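The Last Boat to Draltville

Four forty. Bag open on the bed, nothing in it yet but socks.
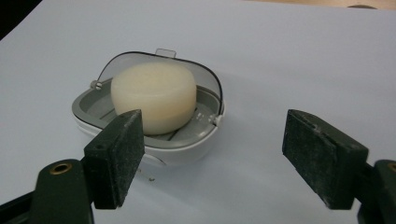 The ferry goes at 14 minutes past six and the bus down to it goes when it likes. She had meant to pack last night. She had meant to pack on Tuesday's list, and the list before that, and had instead defrosted the freezer, which nobody had asked her to do.

Jumpers. Two. No, the blue one had a hole under the arm, and her aunt would see the hole before she saw the niece. The grey one then. Tights. The good shoes in a bread bag. The letter from the solicitors in Jukholm, read so often it had gone soft along the folds. Estate of. Contents of. Kindly attend.

Toothbrush. Where was the -- on the windowsill, fine.

Then the soap. She had put the travel case out on a sheet of paper on the table so she wouldn't forget it and then had walked past it all day. White case, see-through lid, lid up. The bar sat in there fat and creamy on its grey tray, a bit over to one side, with the ribs of the drainer showing beside it.

Her mother's case. Forty years of other people's bathrooms, that case. Her mother did not trust soap in other people's houses. Soap in other people's houses had been places. She would carry her own up the stairs on the first evening, set it on the edge of the basin, open the lid, and that was that, they had arrived. You could be in a boarding house with a bucket under the ceiling and the lid went up and you lived there.

Four fifty five. Come on.

Charger. Book. A different book. The tablets, the umbrela with the one bad spoke, 50 in notes inside the spare glasses case because the machine in Draltville was shut in winter, or had been in February when she rang up about the roof. The house keys, her own. The other house keys, not hers, on a loop of green string.

She weighed those in her hand a bit.

There would be the kitchen to do, and the back room, and the shed. Her aunt wanted the dresser. Her cousin wanted the dresser. Petrenko the removal people had quoted 2,236 to bring the lot over, dresser and all, and when she'd said that seemed a great deal the man had said, well, it's the water, isn't it. As if the water was extra this year.

What did she want. They had asked her on the phone and she'd said oh, nothing, let me think. And had been thinking ever since, mostly at night. Not the dresser. Not the clock. She'd gone round and round that house in her head with the lights off, opening drawers, and come out every time with empty hands.

Five past five. Bag nearly full and it was all jumpers somehow. She took one out. Put it back.

Back to the table. The lid had a little tab at the top for your finger and she put hers on it and didn't press. The smell came up, plain, a bit waxy. Top landing at Skundano, the window that wouldn't shut, sand in the bath. Her mother's voice through the door saying hurry up, there's others waiting, there was never anybody waiting.

She stood there like a fool with her coat half on.

Well, she had it already, didn't she. Had had it for years, in and out of bags, and never put it on any list of things from the house becuase it hadn't come from the house. It had only ever gone away and come back.

The phone buzzed. Her aunt. Are you on the bus.

Nearly, she typed.

Lid down. Click. She wrapped it in the flannel and pushed it down the side between the shoes and the grey jumper, then thought of it underneath everything, and her arriving in the dark, and digging. Took it out again. Put it on top. Zip. The zip stuck, and she swore at it, and it went.

Lights. Back door. Gas -- yes, off, she'd looked. She looked again.

Then down the steps with the bag banging on her leg and the bus already coming round by the chapel, and her arm up, running.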